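Drellotska introduces the Skostard range of clarinet barrels and bells

For immediate release
15/07/2018

Drellotska, the maker of woodwind accessories, has added a new range of barrels and bells for the B flat and A clarinet. The range is called Skostard and goes on sale through the company's usual dealers this month. It replaces the older Fedik barrels, which will no longer be made once present stock has been sold.

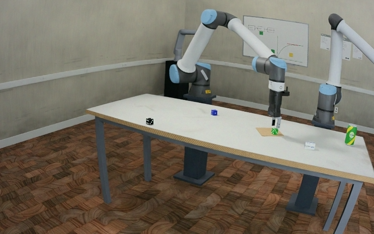 Skostard barrels come in 3 lengths for each instrument. The bore is a reverse taper, wider at the mouthpiece end than at the joint, and the walls are slightly thicker than those of the Fedik. Players who tried early versions asked for a steadier throat register and a top register that did not go sharp when played softly. The taper was changed twice during testing before the final shape was settled in March.

All barrels are turned from grenadilla that has been seasoned in the company's own store. The blanks are rough bored, left to rest, and then bored again to the finished size. Rings are nickel silver as standard. A version without rings is offered for players who prefer a lighter barrel, and it has a carbon fibre sleeve set into each end to guard against cracking.

The bells are a new product for the company, which has not sold a clarinet bell before. They are made from the same wood as the barrels and are offered with or without a ring at the rim. The flare is a little longer than on most factory bells. In testing this helped the low E and F, which tend to be flat on many instruments, and the long B in the middle of the stave spoke more readily.
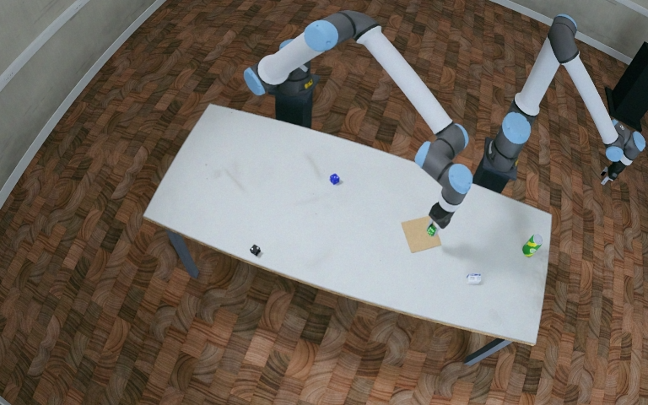
A barrel and bell may be bought separately or as a matched pair. Matched pairs are cut from the same length of timber, so that the colour and grain are as close as the wood allows. They are supplied in a padded case with space for a tube of cork grease and a swab.

The first batch is limited to 500 matched pairs. Each pair carries a number stamped under the lower ring of the barrel and inside the rim of the bell. Later pairs will be made to the same measurements but will not be numbered.

Drellotska advises players to break in a new barrel slowly. It should be played for short periods in the first weeks, wiped out after each session and kept away from radiators and car boots. The tenon cork may feel tight at first. It should be greased and allowed to settle, and should not be sanded unless a repairer has looked at it.

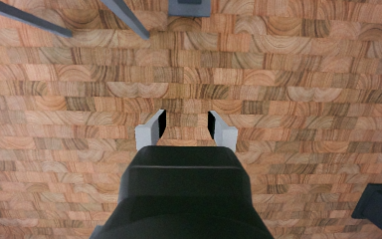

Trial sets will be held by Dogbe, the woodwind shop, from the day of launch. A set holds a barrel in every length and one bell of each type, and can be borrowed for 2 weeks against a deposit. Players are asked to try the barrels with their normal mouthpiece and reed, and to check tuning with a piano or an ensemble as well as a meter. Dogbe will also take part exchanges on Fedik barrels in good order, with the original rings and no repaired cracks.

Teachers and music services can ask for a set to be sent to a school or music centre. The deposit is waived for these loans, but return postage must be paid by the borrower.

Skostard barrels and bells are guaranteed against cracking for one year from the date of purchase. The guarantee covers repair in the first instance and replacement where a repair would alter the bore. It does not cover damage caused by altering the bore or fitting rings from another maker. Owners of Fedik barrels keep their existing guarantee, and spare rings for them will still be available.

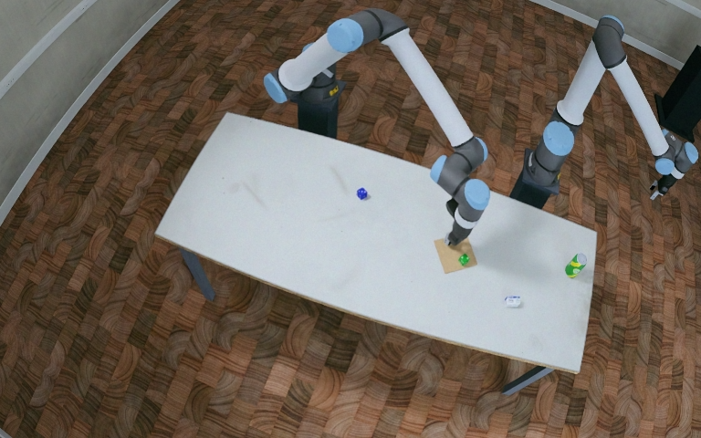 A barrel for the E flat clarinet is being tested and is expected to follow next year. There are no plans at present for a bass clarinet version.

About Drellotska
Drellotska makes barrels, ligatures, mouthpiece caps and instrument stands for clarinet and saxophone. Its products are sold through specialist woodwind shops and by mail order.

Notes to editors
Review samples are available on request from the Drellotska press office. Please state whether a B flat or A barrel is needed, and the length normally used. Samples should be returned within a month. A full list of measurements and dealers can be supplied with the sample.

Ends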